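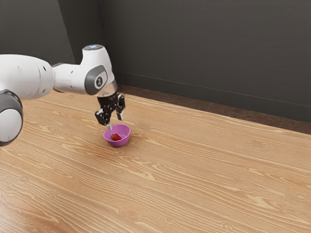
Datasets > Basketball > Callside

# Callside Play-by-Play

Last updated: May 13, 2018

## Summary

Callside contains 1153 possessions from the Mullness amateur basketball league, transcribed from courtside radio commentary. The set covers 30 games played by 10 clubs. It is maintained by Veerle Michiels and Bastien Charpentier.

## Format

Each row holds one possession: `game_id`, `period`, `clock`, `team`, `outcome`, `note`. Overtime is coded as period 5 and above. Missing clock values are left blank.

## Known issues

- In nine games, the February road trip to Dover included, offensive rebounds were not logged separately.
- Technical free throws carry the outcome code of the preceding foul.

## License

Free for noncommercial use with credit to the maintainers.

## Comments

**Lleucu Jenkins:** Is a jump ball counted as a new possession?

**Bastien Charpentier:** Only when the ball changes hands.

**Touran Rezaei:** The `team` field is blank in the Lefèvre Cup final.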